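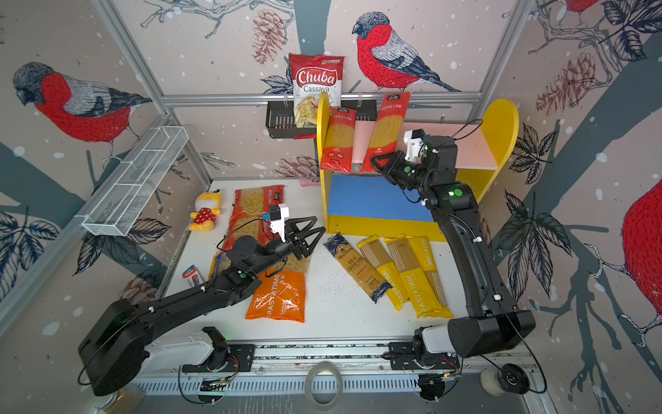 3 min read

Failure Review Technician (shelf cells)
Stirton, Pemance site
Full time, on site

Stirton is hiring a technician to take over fault review on our two-arm shelf stocking cells. The arms pick up packaged dry goods, mostly pasta, and set them on a small shelf. The job came out of a fault we had in December, and you will spend your first few months on it, so we'll describe it.

What happened

During an evening run, one arm stopped reporting its gripper position for a short time. The controller, which runs our in-house Skeso software, kept using the last value it had received. As far as the software knew, the gripper was open. It was closed on a bag of spaghetti, and the arm moved to its next target with the bag still in it. The bag split against the shelf and the arm kept pushing until an operator hit the stop.

The operator had a hand inside the enclosure ten seconds before that, to straighten a fallen package. The rule at the time allowed it between picks. It is no longer allowed, and any reach into the cell now requires both arms to be powered down.

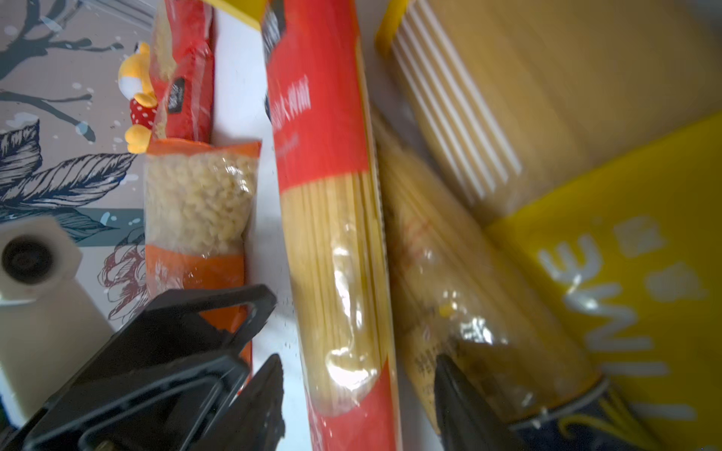
Wrist camera view, long packages between the fingers.

We went back through 3000 logged picks and found 16 with the same gap in the gripper signal. In most of them the arm happened to be holding still and the gap did no harm. In 4 the arm was moving. We have replaced the cables on both arms and added a check that halts motion when the position value is stale. The gap has shown up once since then, so the cables were not the whole answer.

What you will do

Review every stopped or failed run, using the logs and the camera recordings, and write up what you find.
Sort faults by type: signal loss, bad grasp, contact with the shelf, operator stop.
Inspect wiring, carriages and finger pads at the start of each shift.
Repeat failed picks at reduced speed, with a second person at the stop.
Keep the cell log current and hand it over in person at shift change.

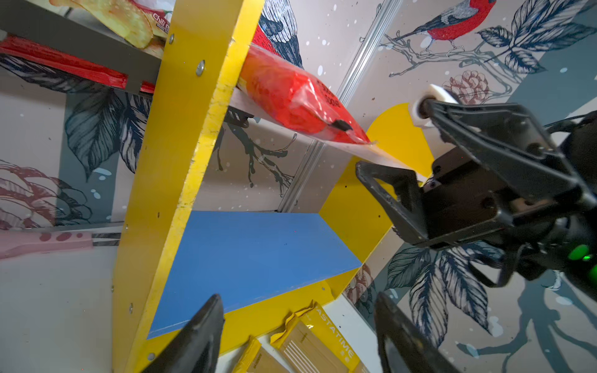
Shelf unit and gripper, with packages below the shelf.

A lot of the work is slow. Long bags flex and the film is shiny, which makes it hard to judge from video where a finger touched. You may watch the same few seconds from several cameras before you can say whether the arm hit the shelf or the bag did.

What we need from you

Two years of hands-on work with automated equipment, in any industry.
Comfort with a multimeter, crimping tools and basic wiring diagrams.
Enough Python to open a log and plot a signal.
Clear written English. Your reports go to people who were not in the room.
Willingness to stop a run, including when someone senior is waiting on it.

Experience with small robot arms is useful but not required. A degree is not required. 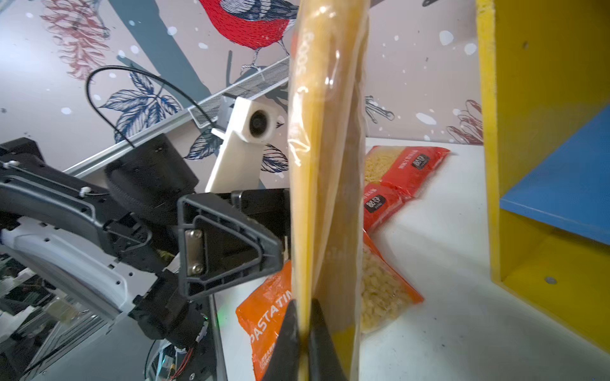

You will report to Emilian Grecu, who runs the cell group and wrote the report on the December fault. Finalists will be given a copy to read before the interview and asked what they think it missed. The interview includes an hour at the bench tracing a wiring fault.

Shifts start at 7 a.m. or 1 p.m. and rotate every two weeks. Parking is free in the lot on the Orellana side of the building. Safety glasses and closed shoes are required on the floor; we supply the glasses.

To apply, send a resume and one page about a fault you tracked down, including anything you got wrong along the way. Address it to Emilian Grecu, Cell Group, Stirton, Pemance. We reply to every application within 10 working days.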